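4. Recording a Task by Hand

Now for the fun part! In this section you'll teach the Nadico system a two-handed task by simply doing it yourself, with a gripper in each hand. No programming needed, and most people have a usable recording before their first coffee break.

Before you start, check that both grippers are calibrated (Section 3) and that the status page in Avitz shows Left and Right as Ready.

4.1 Getting set

1. Clear the work surface of everything the task doesn't need.
2. Place your object where you can reach it from both sides without leaning.
3. Pick up the left gripper, then the right. Support each one from underneath and open and close the jaws a few times. They should move freely.
4. Check that the marker plates face up and out. Keep sleeves and loose cuffs away from them.
5. Let the cables run back toward you, with enough slack to reach the far side of the object.

CAUTION: Never pull on a cable to free it. Put the gripper down first.

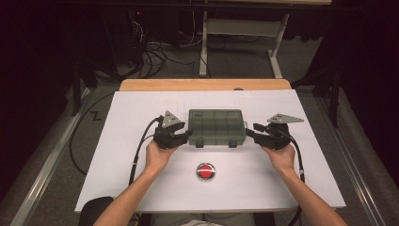

Start position matters more than anything else you'll do in this section. The robot learns its first move from where your hands are when recording begins, so give it a clear one. Hold one gripper on either side of the object with the jaws pointing inward and not touching it, just as they are held here beside the green organizer box. Turn the object so that any latches face you, and keep the red push button on your side of it. Stay still for one full second, then begin.

4.2 Recording

1. Press Record in Avitz and wait for the tone.
2. Move into the start position and pause.
3. Do the task at a calm, even speed. Slower than normal is fine, but don't freeze in the middle.
4. When you're done, open both jaws, back away from the object and pause again.
5. Press Stop. Avitz saves the take and gives it a number.

NOTE: A single take can't be longer than 115 seconds. If your task runs over, split it in two and join the parts later (Section 6).

Dropped something? Keep going if you can! A take where you fumble a lid and then recover is great material, and the robot gets better at recovering too. Use Discard only if a marker plate was covered or a gripper lost tracking.

4.3 How many takes?

For a simple pick and place, 174 good takes got our own test robot in Uddale working nicely. Tasks with latches or lids want more, up to 800. Shift the object a little between takes, and rest your wrists after every 4.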